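4.2 The last item in the drum

Of everything we recorded about laundry in Irnville homes, the finding we most enjoyed chasing was a small one. People leave things behind in the washer. A sock, a washcloth, a baby's bib: something stays in the drum after the rest of the load has moved on. We had expected this to be a rare slip. In our records it was common enough to deserve its own code, and once we had the code in the book we started seeing it in every part of the material.

The diary set holds 759 wash loads, of which 449 were done in front-loading machines. We limit this section to the front loaders, where the person unloading has to bend or crouch to see inside. (Top loaders are taken up in Section 5, and they behave quite differently – people there tend to miss items stuck to the wall of the drum above the waterline.) A load was coded as "left item" when the household noted finding something in the drum at the next wash, or when they went back for it the same day.

Three things seem to matter. The first is size, and it is no surprise. Nearly all left items were smaller than a hand towel. The second is where the item comes to rest. Small pieces settle at the low point of the drum, and a person standing upright and reaching in by feel will often sweep the back and sides and pass right over the bottom. Several households told us they "do a spin check", turning the drum by hand and listening for a soft flop. We love this trick and have taken it up in our own homes.

The third is the basket. Where people put it shapes how they unload, far more than we guessed when we drafted the diary form. Households in the Malleck group mostly set the basket on the floor directly in front of the machine and pulled clothes straight down into it. Those in the Piras group more often kept it on top of the machine or on a nearby shelf, so each armful had to be lifted out and up. Floor-basket unloading was quicker and people liked it better, but it also invites one big pull, and the big pull is what leaves the washcloth behind. Delyth Lougher, who coded the Piras diaries, first noticed that lifting in armfuls sends people back to the door again and again, with a fresh look inside each time.

Door swing plays a part too. A door that opens wide can still hang over the space where the basket wants to go, and the porthole is curved, so anything seen through it looks smeared. Small pale items are easy to miss this way. Figure 7 gives a good idea of the floor-basket layout, with the basket still empty and something small and yellowish-orange lying low in the drum.

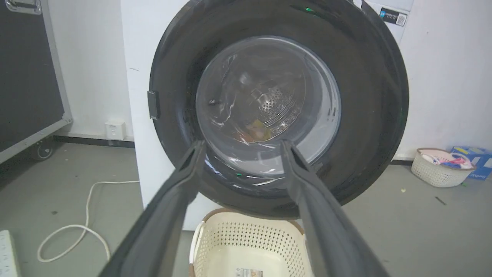
Figure 7. Front loader with the door open and a laundry basket on the floor in front. The small item near the bottom of the drum is seen through the door glass, which blurs it.

4.3 Sorting before or after

We now turn to the sorting step. The Gindico checklist, which we used in both groups, treats sorting as something done before the wash. Many of our households sort afterward, on a bed or a couch, and they have good arguments for it!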